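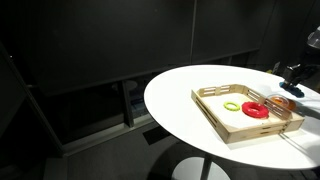 Re: [arm-users] Gripper stops closing halfway, no error

From: Edgardo Pangilinan
Date: Aug 25, 2025

On the earlier message, Khasawneh wrote:

> We're getting a fault on the Stevow gripper where it reports a completed
> grasp with the fingers still open. No error code, no beep, nothing in the
> log except a cheerful "grasp OK". The arm then lifts, carries a handful of
> air across the table and lets go of it very carefully. Power cycling clears
> it for a while. Has anyone else seen this, and is it the firmware or is it
> us? We've already swapped the cable once.

It's the firmware and it's you, in that order. We had the same thing in April and I lost most of two weeks to it, so you may as well have the notes.

Our task is the ring one: red ring and green ring in the slatted wooden tray, arm comes in from the right, picks one, puts it down somewhere else. A toddler can do it. Ours did it fine until run 178, when it began reporting successes that only the gripper believed in. The success rate in our weekly plot went up, by the way. I showed that plot to people.

What happens is this. The driver decides a grasp is finished when motor current goes over a threshold. It doesn't check finger position at all. If the fingers touch anything stiff on the way down, current spikes, the threshold trips, and the driver declares victory and stops closing. On our setup the stiff thing was the end wall of the tray. The red ring sits close to that end, and one finger was brushing the top slat on the way in. You couldn't hear it. You could see it if you put your chin on the table, which I eventually did.

The tray had moved, of course. It's a light tray on a glossy round table and every lift that clipped the wall nudged it a little further over, which made the next clip more likely. The table is on a single pedestal too, so lean on one side and you've changed your calibration. I leaned on it a lot while debugging.

Things that did not help: new cable, new power supply, reinstalling Kavico, asking Etness support, who told me to try a new cable.

Things that did:

1. Raise the current threshold to 800. The default is far too jumpy.

2. Require finger position and current to agree before accepting a grasp. It's a small patch to the driver and I'll send it to anyone who asks.

3. Tape the tray down. I resisted this one on grounds of dignity.

4. Approach straight down from 5 cm above the rim. Our old path came in at a slant to save time.

One safety note, and I'm not being funny here. When the driver thinks it's holding something, it ignores a second close command, but it queues it. Clear the fault by hand and the queued command runs immediately. Mine closed on my thumbnail. Hit the stop and flush the queue before you put fingers anywhere near the gripper, even if the status light says idle. The light gets its information from the same place as "grasp OK".

If you still see it after all that, send me the raw current trace, please, and not the summary page. I've had enough of the summary page.

Edgardo

Contact the list owner | Copyright remains with the individual posters | Back to top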